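Furdale Show – online entries and advance tickets
Forum: Shows and Fairs

rivermint
Wednesday, September 30, 2020
Hello all. I try to make my entries for the Furdale produce and handicraft classes on the new site, and I am stuck at the payment page. I have 11 entries in the basket, but it charges me the entry fee for only two of them. Should I pay and hope, or wait? English is not my first language, so perhaps I read the instructions wrongly.

oldhurdle
You read them correctly. Entries in the same section are charged together up to five, and after this each one is charged alone. The rule is in the schedule but not on the payment page, which is a pity.

rivermint
Thank you, but mine are in four different sections. So it should still be more than two fees, no?

Hubáček
I had the same in March with the spring show. What I did, step by step:

1. Log out and empty the basket completely. If you only close the page, the old entries stay.

2. Enter one section, go to the basket and check the fee before you add the next section.
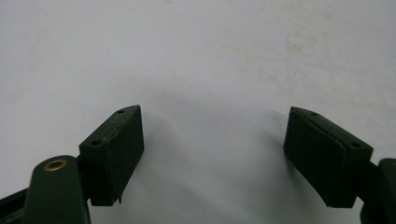

3. Pay, and keep the confirmation number. Mine came by e-mail the same evening.

4. Print the exhibitor labels from "My entries". The class number must be on each label, otherwise the stewards will ask you to write it by hand.

oldhurdle
I do not agree with step 2. If you pay section by section you pay the card charge every time. Better to send the paper form. It has worked for years and the post is not so slow.

Hubáček
Please read again – I wrote to check the fee after each section. The payment is only one, at the end. And the paper form must arrive before the closing day, while online you have until midnight.

Prorker
Does anybody know if admission tickets can go in the same basket? I want two for Saturday and one car park pass.

rivermint
Prorker, no, the tickets are under a separate button and have their own payment. I bought mine last week without any trouble.

I emptied the basket as Hubáček says and now the fees look right for all four sections. The labels I will print tomorrow.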